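Aug 11, 2025

Finished the Zadcombe book last night, all 244 pages of it, and I'm still waiting for the part where somebody explains how to price anything. Meron Woldemariam lent it to me and swore it fixed her cash flow. Maybe it did. She also raised her rates in July, the same week she started reading, and I know which one I'd credit.

The big claim is that a small firm should drop its bottom 28 percent of customers every year. Fine, but which ones? Mine all look like the bottom when they're late paying and like the top when they settle up. The author's own company, Kedonmont, gets mentioned on nearly every page and I still couldn't tell you what it sells. Seminars, I suspect.
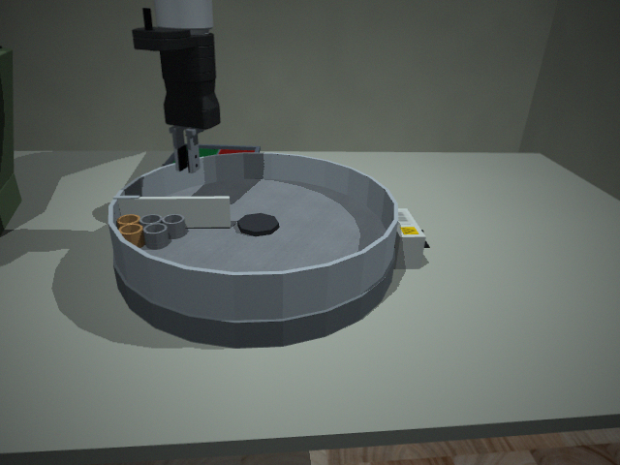
Chapter 2 was better. He says to write down every hour you aren't billing for, so I did it for last month and got 83. I didn't enjoy that. Most of it was quotes for people who never wrote back, plus the Ranasinghe job, where I agreed to "one small change" and then kept agreeing. I don't need a book to tell me that was dumb, though I suppose I did need one to make me add it up.

There's a workshop in Mekmont that goes with the book. Meron wants us to split the cost of a room. I asked what they cover that isn't already in there and she said "the energy." I said I'd think about it. I've thought about it and I'm not going.

Will try charging for quotes over an hour, starting with the next new inquiry. If they walk, they walk. Need to send Ranasinghe the invoice first. Also out of stamps.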